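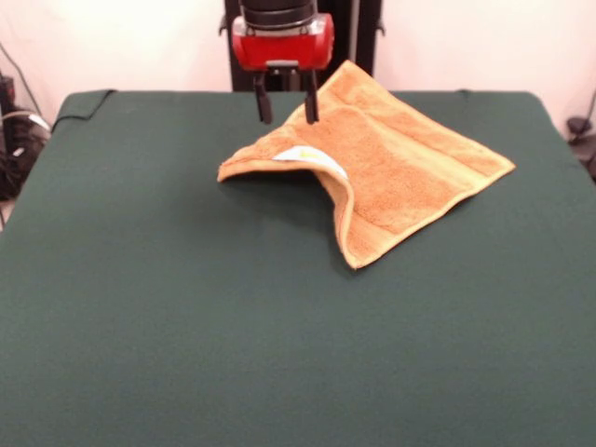

One visitor from Unirville wanted to know why anyone would teach a robot to fold towels when a towel will dry a person just as well out of a heap. The team at Manalastas has been asking itself the same thing since September, and used its spring open day to present the answer so far, which is that a towel is harder than it looks.

FOR RELEASE 1 March 2021

Manalastas Opens Its Doors, and Its Linen Closet, to the Public

UNIRVILLE. Manalastas, the automation workshop behind the Flustine laundry-handling project, welcomed 60 visitors to its open day last week. They came in groups of 4, signed the book, hung up their coats and watched a robot think about a towel.

Flustine is meant to take on a job most people do while looking at something else. The arm has two fingers. It must find a corner of a crumpled towel, pick it up without bringing the rest along, and lay the cloth out flat enough to fold. The corner is the hard part. A towel has four of them and tends to keep at least one underneath.

Factory robots have long been good at parts that stay the same shape. Cloth does not extend that courtesy. Each towel was dropped on the green table by a visitor, who was invited to be as careless as possible. Several showed real talent. A staff member then started the routine and stepped back, and the group fell into the kind of silence usually kept for golf.

Over the course of the day Flustine made 144 attempts at a first grasp. Manalastas is still going through the recordings and will publish the results, including the ones in which the robot folded nothing with great confidence. Visitors were told at the door that they would see failures, and the company is pleased to report that it kept its word.

Questions from the floor ran mostly to fitted sheets. The company's position on fitted sheets is that it has no position on fitted sheets. Other visitors asked about speed (a person is faster), price (there isn't one yet) and whether the robot could be taught to put the towels away afterward. It would need a closet, and an arm that could reach one.

The project's partner, Floda, supplies linen to small hotels and lent the towels for the day. Floda has asked for them back, folded if possible.

Manalastas plans a second open day in September, when visitors will be able to bring a towel from home. Bathrobes will be considered. Places are free but must be booked ahead through the Manalastas front desk in Unirville, which also handles press requests and has one umbrella left over from the last visit.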